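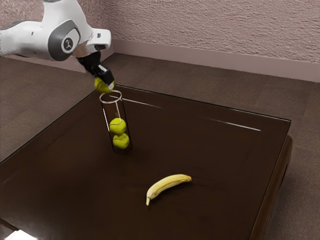

Seit April spiele ich wieder Tennis, nach 19 Jahren Pause, und wenn ich ehrlich bin, war das eine reine Schnapsidee! Angefangen hat es beim Ausmisten. Hinten im Kellerregal lag mein alter Rizzi-Schläger, das Griffband klebrig wie ein Lutscher, die Bespannung grau. Ich habe ihn einmal durch die Luft gezogen (Lampe getroffen, Glühbirne hin) und am selben Abend einen Platz gebucht.

Mein Verein heißt Gorker, liegt hinter dem Bahndamm und hat vier Sandplätze, von denen einer immer gesperrt ist. Der Jahresbeitrag war früher ein Witz, heute kostet er 600 Euro, da habe ich schon geschluckt. Dafür darf man abends so lange spielen, bis man die Linien nicht mehr sieht, und die Pommes sind noch genau dieselben.

Und dann dieser Muskelkater! Ich kam die ersten Tage nur rückwärts die Treppe runter. Meine Vorhand war sofort wieder da, die Rückhand hat sich bis heute nicht gemeldet, und mein Aufschlag — na ja, der landet gern auf dem Parkplatz. Im Mai bin ich dann übermütig geworden und habe mich für das Hobbyturnier in Lorbridge angemeldet, Doppel, gemischt, alle Altersklassen. Wir haben das erste Spiel 1:6, 2:6 verloren und danach drei Stunden unter der Kastanie gesessen und den anderen zugeschaut, mit Kuchen. So einen schönen Samstag hatte ich ewig nicht.

Nächsten Monat wird der Schläger neu bespannt, diesmal etwas weicher, wegen des Ellbogens. Und für die Rückhand nehme ich jetzt doch Trainerstunden.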